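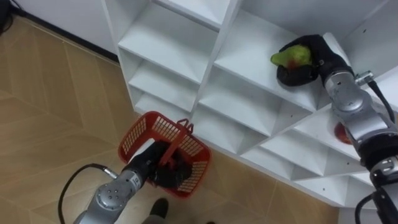 Au mois d'août, la ville de Lirkitz doit décider si elle continue son programme d'isolation des logements ou si elle met cet argent dans une nouvelle campagne de communication sur le climat. Je suis locataire dans le quartier Mustari, je ne suis pas ingénieur, et je voudrais défendre le premier choix.

On nous parle beaucoup d'objectifs pour la fin du siècle. Je respecte ces objectifs, mais ils sont loin de mon radiateur. L'hiver dernier, j'ai payé 90 euros de plus qu'avant pour chauffer le même appartement, et la chaleur sortait par les murs comme elle est toujours sortie. Une affiche dans le tramway qui me conseille de baisser le thermostat ne change rien à ces murs.

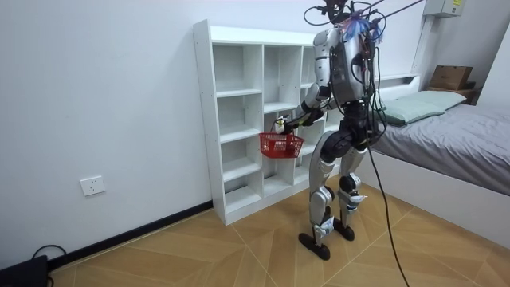 L'isolation par l'intérieur a mauvaise réputation chez les locataires, et je comprends pourquoi. Elle prend de la place, elle fait de la poussière, elle oblige à déplacer tout ce qu'on possède. Dans une petite chambre où une bibliothèque blanche à cases ouvertes est placée contre le mur, il faut d'abord vider le meuble, puis le tirer, puis accepter qu'il avance de plusieurs centimètres pour toujours. Les élus qui ont écrit le règlement n'ont prévu aucune aide pour cela - ni transport, ni lieu de stockage. Beaucoup de familles ont donc refusé les travaux, et on a conclu trop vite que l'écologie ne les intéressait pas.
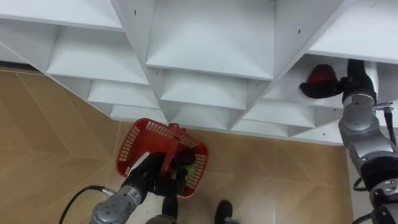
Un meuble blanc à cases, vu d'en haut.

Sur les 137 logements inscrits au programme dans mon quartier, 78 sont terminés. L'entreprise Droren, chargée du chantier, répète que le rythme est normal. Fahad Awan, qui représente les locataires à la mairie, est d'un autre avis : il demande depuis quatre ans qu'une personne passe dans chaque appartement avant les ouvriers, pour écouter et pour organiser. Cela me paraît une demande modeste, et son coût serait petit à côté de celui des affiches.

Je sais qu'on me répondra que la sensibilisation est utile aussi. C'est vrai dans une certaine mesure. Mais mes voisins sont déjà sensibilisés - ils ont froid en janvier et trop chaud en juillet, et ils lisent leurs factures avec attention. 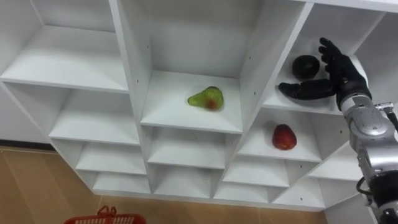

Qui devrait payer le déplacement des meubles pendant les travaux ?

Le propriétaire du logement, avec une participation de la ville quand le locataire a des revenus faibles. Le bâtiment garde sa valeur après notre départ, il est donc juste que la dépense ne tombe pas sur nous.

J'ai envoyé cette proposition à la mairie et j'attends une réponse. Je souhaite surtout que le vote d'août porte sur les murs, et que les logements qui restent soient terminés avant qu'on imprime une seule affiche de plus.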